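08/04/2022

# Teaching the arm to do the small stuff

Nyokabi Mfinanga spends most of her working hours holding a pair of hand controls and moving a robot arm through household chores. She leads the demonstration team at Iselero. The list in July was light switches, doors and curtains.

"A switch is harder than people expect," she said. "You push it with your finger and never think about it. With the arm I have to get the angle right or I'm just pressing on the wall plate."

The operator drives from the wrist camera view when the arm gets close. Mfinanga said new people tend to look up at the arm itself, and she trains them out of it.

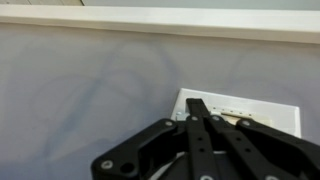
"The last few inches are where you slow down," she said. "If I rush it, the recording has a rush in it, and the robot learns that too."

Her team has kept 1,451 demonstrations so far. Another 324 were thrown out, mostly for long pauses or a bad start position. Dennis Kashindye does the sorting, and he is strict about it.

"If the operator stops to think for five seconds, I cut it," Kashindye said. "We tried leaving those in. The arm would drive up to the switch and sit there."

Some tasks are taught by hand. The operator takes hold of the arm, moves it through the motion and lets it play back. Kashindye likes this for wide, simple moves. Mfinanga uses it less than she used to.

"Your hands are pushing on it, so you can't feel what the arm would feel," she said. "And you end up standing in the way."

Curtains are on her list for remote control only. Fabric doesn't come back to the same place twice, and she wants each recording to begin with the folds a little different.
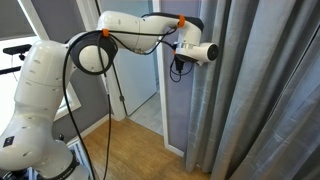
The goal for curtains is 400 recordings. Mfinanga would not guess when they will get there. A session runs two hours, then the operators switch, and she does not let anyone take a second one on the same day.

Asked what she would change, she said the controls. The grip trigger is stiff and her hand gets sore. Kashindye asked for more rooms.

"One house teaches it one house," he said.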